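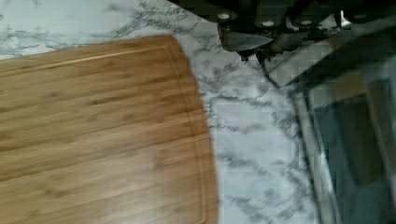
The Board Beside the Block

Bamboo is a grass, and a cutting board made from it behaves a little differently from maple. The strips are glued under pressure, and the glue lines are harder on an edge than the fiber between them. Cooks who switch usually notice it at the sharpening stone.

The kitchen shop Nieminen stocks 20 boards, four of them bamboo. Its staff point buyers to the juice groove first. A shallow one near the rim, following the rounded corners, leaves more flat area for chopping but fills quickly under a roast.

Placement matters too. With the knife block at the back of the counter, the handles stay in reach and the board can lie flat in front. On a glossy, marble-patterned top, a damp cloth underneath stops sliding – a rubber mat does the same job.

Oil once a month. Dry on edge, never flat.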